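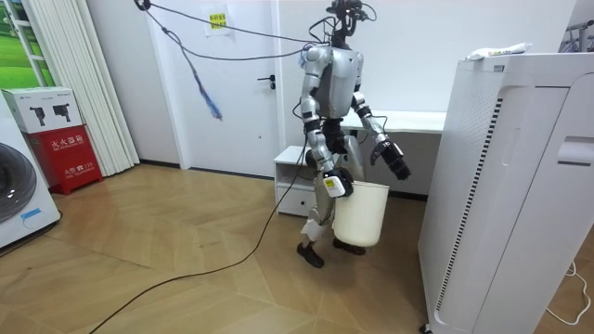
What are you looking for?

People to come in and drive our humanoid through everyday chores, so we can find out which of our hand and controller combinations is the better one to work with. It's paid, it's part-time, and you don't need a robotics background.

I'm Godelieve, and I run the trials for a small project called Minami. My colleague Houda Belhaj looks after the hardware, and between the two of us we've driven this robot so much that we're useless as judges. My hands know all the workarounds now. When a grasp is going wrong I've already corrected before I notice there was a problem, and that's no help to anybody trying to choose a controller! So we'd like six fresh people for this round, and I'd love one of them to be you.

What we're comparing

We have two controllers on the go. Dudov is the older one, which copies your wrist and finger movements pretty much straight across. Vilar does more on your behalf: you steer the arm in close, tell it you want to grab, and it sorts out how far to close the fingers. Some people on our own team swear by Dudov and find Vilar a bit like driving with someone else's foot on the brake. Others (me, on a tired afternoon) think Vilar is lovely for small things and maddening for anything with a rim.

On top of that we're trying different settings for the hands themselves, mostly how hard they squeeze and how quickly they open again. You'll try both controllers with more than one setting, and I won't tell you which setting is which until you've finished your last session. Please don't try to guess. Well, you can guess, just don't tell me until the end.

We also swap between two camera views. One looks out from the robot's head, so you see the hands more or less where you'd expect your own to be. The other looks at the whole robot from a fixed spot in the room. I'm really curious about this part, as our pilot people split right down the middle on it. The head view is great for judging fingertips and pretty poor at telling you how far off the floor something is hanging.

What you'd be doing

Chores, basically. Picking up a bucket by the rim and carrying it. Setting it down without a thump. Reaching for a small container on a table, or going after something light and crinkly that folds up the second you touch it. None of it would take you any thought at home, and I promise it will take you a good deal of thought here, at least for the first morning. 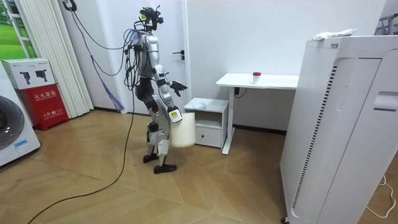 The bucket jobs are the ones I care about most this round. A bucket sounds easy until you think about how little there is to hold: a thin edge, a smooth wall that slopes away from you, and a weight that swings when the legs move. With Dudov you can feel your way to a decent grip if you're patient. With Vilar you have to trust that it's picked a sensible spot, and I want to know how long it takes a new person to get to that trust, or whether they get there at all. We've logged 581 grasps so far and I still couldn't tell you which controller I'd hand to a stranger.

After each set of tasks you fill in a short form, and then I sit down with you and ask what annoyed you. I mean that quite literally, it's the first thing on my sheet. Say what you like! Past comments have included "the thumb is sulking" and "I felt like I was wearing oven mitts on somebody else's arms", and both of those ended up changing how we set things up.

How a session goes

Sessions start at 9 in the morning and we're done by lunch. I'll meet you at the front door on Wedeck Street and walk you up. The first part is fitting the gloves and getting your arms lined up with the robot's arms, and that takes longer than you'd think if you're tall or have small hands. Then a practice run with no scoring, then the tasks, with plenty of breaks. Operating is more tiring than it looks, mostly in the shoulders. If you need to stop, you stop, and it doesn't affect your pay.

Houda or I will be at the stop button the whole time. You'll be driving from a chair with a clear line to both of us, and nobody stands within arm's reach of the robot while it's under your control. Please do listen to the safety talk, even if you've heard one like it somewhere else. It's short.

Dropped something? Doesn't matter. Knocked something over? Also doesn't matter, and I'll probably write it down with great interest. The stuff we use is cheap household stuff and you won't be billed for any of it.

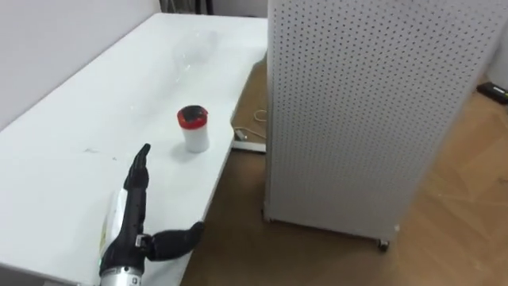 Who we'd like to hear from

Anyone over 18 who can commit to the full run of sessions. Beyond that I'm after a mix. If you play games with a controller for hours every week, great. If you've never held one, that's just as great and a bit harder for me to find. People who work with their hands (cooks, hairdressers, mechanics, nurses, anyone who knits) tend to notice things about a grip that engineers walk straight past, so please don't rule yourself out on account of not being "technical".

Left-handers, I'd especially like a couple of you. Most of our pilot group favoured the right hand and I've got lopsided data because of it.

There are a few things I have to ask about. You'll need reasonable movement in both shoulders and all your fingers for this particular round, as the gloves can't cope otherwise. If you get motion sick from screens, let me know up front and we can talk about it, we may be able to keep you on the fixed view. And if you've worked with either Dudov or Vilar before, even for an afternoon, I can't use you as a participant this time, but do write to me anyway.

What you get

We pay $200 per session, by bank transfer, and you're paid for any session you start. Coffee and a decent lunch are included. Tell me what you don't eat.

You'll also get a copy of our write-up when it's finished, with your results in it under a number that only you and I know. We record the robot's camera views, the arm and finger positions, and your voice during the chat afterwards. We don't film your face. If you change your mind later, write to me any time before the write-up goes out and I'll delete your part. 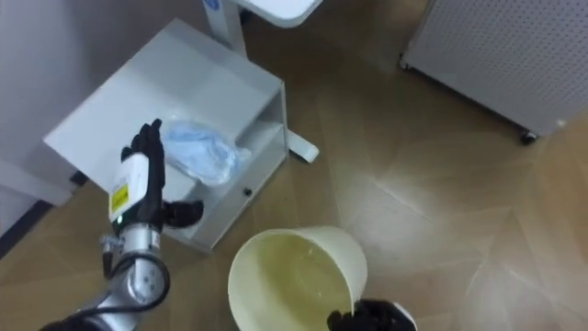 Both hands at work: the left one upright beside the white shelf unit, the right one at the rim of the bucket.

The longer job

I'm also looking for one person to stay on after this round as a part-time operator and trial assistant. The hours would be a couple of mornings a week to begin with, starting in September, and the work is a blend of driving the robot, resetting the tasks between runs, and keeping the log tidy. The log part matters a lot. I'd take somebody who writes clear notes over somebody with flashy reflexes any day of the week.

You don't have to have been a participant to apply, though it'd be a nice way to find out if you can stand us. Houda will teach you how to check the fingers and cables before a run, and you'll learn both controllers well enough to explain them to a newcomer. There's some lifting, a fair bit of crouching, and a lot of putting the same thing back in the same place. If that last one makes your heart sink, stick with the participant sessions, no hard feelings!

How to get in touch

Use the contact form on the Minami page and put "hands" in the subject line. For the sessions, I just need a few lines: what you do all day, which hand you write with, whether you play games, and which mornings you're free. For the operator job, please add a page on what you've done before and an example of notes you've written about anything at all. A recipe with your corrections scribbled on it would be fine by me.

I read everything myself and I answer on Wednesday afternoons, so don't worry if it goes quiet for a few days.

Godelieve Leemans
Trials, Minami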